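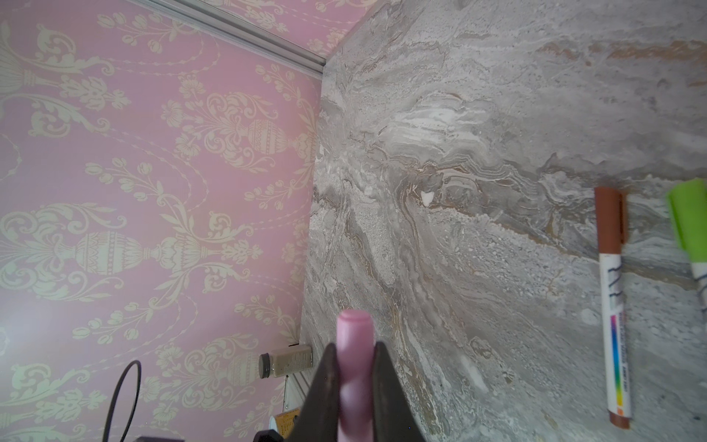 Photo: Hrefna Vídalín. Pink damask wallpaper and gray marble, Skurkano set.

# Skurkano Surfaces: patterned wallpaper and veined stone

Skurkano Surfaces is a set of room photos in which a patterned wall meets a stone top. It was put together for people who work on material labeling, color matching and pattern repeats in ordinary interiors. The photos come with a material label for each main surface and a short written note.

## Contents

- 3861 photos in the full set
- 1843 of them with a repeat note for the wallpaper
- 6 rooms, each with its own folder
- one plain text file per room with the surface notes

The folders are named after the wall color. `pink/` is the largest and the one most people start with.

## The pink room

The paper has a soft pink ground with a cream print. The main motif is an urn with horizontal bands, set among scrolling acanthus leaves, small flower sprays and buds that look a bit like tulips. Swags of tiny dots loop from one motif to the next. In the notes the whole design is called `damask_urn`. The swags do not have their own label.

A thin gray metal strip is labeled `trim`, including where it is only a few pixels wide.

The stone is gray marble with wavy veins in white and several grays, plus streaks of tan and brown. One streak is close to rust. Veins are part of the `stone` label and are never split out. Small bright spots are also kept as `stone`. We could not agree on whether some of them are chips or paint, so the notes just say `spot`.

## Labels

`wall_paper`: printed paper, any pattern
`wall_plain`: painted wall
`stone`: marble or other natural stone
`trim`: rails, strips and edging
`object`: anything in front of a surface
`unsure`: use this before guessing

Small things such as pens, chalk and caps all go under `object`. The pink ones are worth a second look, as their color can sit close to the wallpaper ground and an automatic mask may run the two together. Adhiambo Mwakalinga redid the masks for the pink room by hand in February. The other rooms have had one pass only.

## Color

No color card was used. White balance was left as recorded, and pinks shift from one photo to the next. If you need matched color, correct against the stone and not the paper. The grays hold up better.

## Known problems

- Tilted photos are not straightened. The repeat notes assume you will do this yourself.
- Some motifs are only partly visible. These are marked `part` and left out of the repeat measurements.
- Two label files in `green/` still use the old name `marble` for `stone`.
- Blur close to the lens is not marked.

## Changes

v6: pink room masks replaced, `unsure` added
v5: `tile` removed, nothing was using it

## Credit and contact

Notes by Hrefna Vídalín, masks by Adhiambo Mwakalinga. Please name the set and the version number when you use it. Send corrections with the folder name and the photo number.

We use cookies to remember your settings and count downloads. Accept | Manage choices

Comments (3)

**strandtile**
Is the repeat height measured from urn to urn or from the top of the leaves?

**H. Vídalín**
Urn to urn, base to base. I'll add it to the notes.

**m_okker**
`marble` in the green folder broke my loader. Renaming it by hand worked.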